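12th February

Since August I am writing the house rules for our simulated homes at Grundik, and many readers asked me how strict they should be. My answer is: strict about the order of work, relaxed about taste. A planner for a cleaning robot does not care if the walls are pretty.

## Check from the doorway first

Our first rule is that every room must be reviewed from the door before anybody starts a task in it. The robot will enter there, so the reviewer should stand there too. My colleague Seon-mi Geum proposed this after we lost 2 weeks on rooms that looked fine only from the ceiling.

For a bathroom, the reviewer writes down which fixtures are visible, what lies on the floor, and which small objects stand on something else. In room 1233 the notes were short: bottle in the sink, bottle on the white fixture, small yellow object on the carpet by the pedestal. The last one is marked "unknown" — we do not guess names.

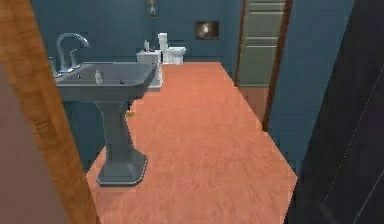

## Names come from the list

If an object has no entry in the Culirow list, it stays "unknown" until a second person opens the asset file. Tahira Tanoli thinks this is too slow, and sometimes I agree with her. But a wrong label is copied into every task that uses the room, and to remove it later took me 9 days once.

I will write about door clearances next time, when the Neldale rooms are ready.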